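The Night Bus to Plundel

The bus to Plundel left at 11 in the evening, and in November it was almost always empty.

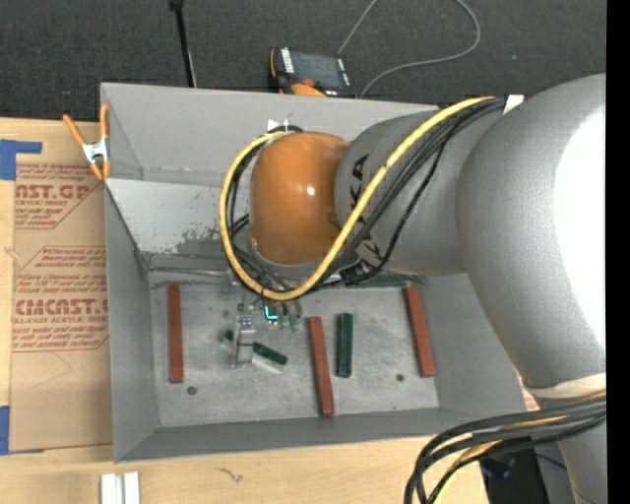 An arm with KUKA lettering above a gray bin.

I had a ticket with the number 1023 on it and a bag with two shirts. My aunt had written that the house was sold and that I should come before the new people did. She did not write what I should come for.

The driver looked at my ticket for a long time. "You know we stop in Zorkley," he said. "The stop is long. Some people get off there and then they don't want to get on again."

I told him I would get on again.

For the first hour I watched the fields, although it was too dark to see them. I knew them from when I was a child. There was the field with the pond, and after it the field where my uncle's horse had fallen, and then the long one that belonged to the school. I said their names quietly. An old woman across from me was eating an orange, and she gave me a piece without asking if I wanted it.

"Going home?" she said.

"To a house," I said. My answer sounded colder than I meant it, so I added that the orange was very good.

In Zorkley the bus stopped beside a small café called Eskola. The lights were yellow and the windows were covered with steam. I drank tea and ate soup with too much pepper. At the next table two men were arguing about a bridge, whether it was built before the flood or after. I knew the answer. My grandfather had carried stones for that bridge, and he told us about it every winter until we asked him to stop. I wanted to turn around and tell them, but I had been away for over four years and my accent had changed. I was afraid that they would ask me where I was from.

The driver came in and knocked on the door frame. The old woman stood up first. I left my coins beside the bowl and went after her, and then, when I was already holding the door, I turned back.

"Before the flood," I said. "The bridge. It was before."

One of the men hit the table with his hand and laughed. The other one looked at me carefully.

"You are from Plundel," he said. "Only people from Plundel say flood like that."

I climbed into the bus and sat beside the old woman. She had one more orange in her bag. I held it in my lap, cold and heavy, while the driver started the engine and we went down the hill to the river.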